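# Wosulora Shared Workroom: minutes of the members' meeting

2023-07-06, start 1630, in the workroom 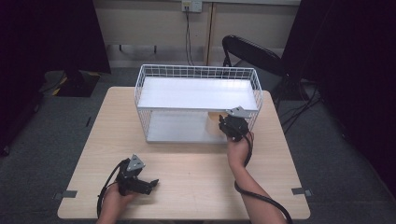

One member asked whether the two-level wire baskets were going to replace the deep crates altogether, as things put on the lower level were awkward to get at from the long side. Another said the same had been her worry, but that she had got used to reaching in at the corner.

**1. Minutes of the last meeting**

Agreed, with one correction. The shelf paint was paid for out of the general budget and not the repairs budget.

**2. Table storage**

The meeting took the question above first. The plan is for one two-level basket on each table, with the crates kept for anything tall or heavy. The crates will stay under the window bench until October and the matter will be looked at again then.

It was pointed out that the upper shelf is fixed, so the height of the lower compartment can't be changed. Glue bottles over a certain size won't stand up in it. They are to go on top, or in the tall cupboard.

There was a long discussion about what belongs on which level. Agreed:

- Lower level: small things in daily use, such as reels, pots, tape and short tubes. Nothing loose that can drop through the wires.
- Upper level: flat items, paper, and whatever is being worked on that day.
- Nothing wet on either level.
- Nothing left on the upper level overnight.

A request to label the baskets by table was agreed. A request to label every item in them was not. Two members felt that labels on small items fall off and end up on the carpet, and the meeting accepted this.

The price from Flemine for further baskets is 133 for the lot, delivered. Molefe had quoted less but for a basket with one level only. Agreed to order from Flemine. The order will be for 6 baskets.

**3. Tables**

The light wood tables are marking. Cloths were suggested and turned down, as they slide. Members are asked to lift baskets and not drag them, and to wipe the table down with a barely damp cloth at the end of a session. The spray left by the sink is for the metal bench only and should not be used on wood.

Baskets should be set well back from the front of the table so that there is room to lay tools down in front. One member thought the middle of the table was better still. Left to each table to decide.

**4. Chairs**

The workroom has 31 folding chairs on the list. Several are stiff to open and one has a split foot. The one with the split foot has been put in the back store with a note on it. Replacement feet are to be priced before the next meeting.

Chairs not in use should be folded and returned to the rack. It was said that this had been agreed before, in October, and had lasted about a fortnight. It was agreed again.

**5. Leads and floor**

Leads on the carpet need to be kept away from where people walk. Those who bring their own equipment should coil what they don't need and keep it on their own side of the table. A question was asked about having more sockets put in. The landlord, Rumevo, has to give permission for any electrical work and has not yet answered the letter. A second letter will go.

The carpet is to be vacuumed under the tables as well as between them. The head of the vacuum cleaner does fit if the chairs are moved first.

**6. Cupboard clear-out**

The tall cupboard will be emptied before the baskets arrive. Anything without a name on it will be put on the bench by the door for two weeks and then given away. Paint tins that have dried up can go straight out. The box of odd hinges was discussed and will be kept for now.

**7. Any other business**

The kettle has been descaled. The clock by the door is running slow and needs a battery.

A member asked for the heating to be left alone once it has been set for the session. Noted.

**Actions**

- Order baskets from Flemine.
- Make labels for the baskets, table numbers only.
- Get a price for chair feet.
- Write again to Rumevo about sockets.
- Empty the tall cupboard.
- Battery for the clock.

Next meeting to be arranged once the baskets have come.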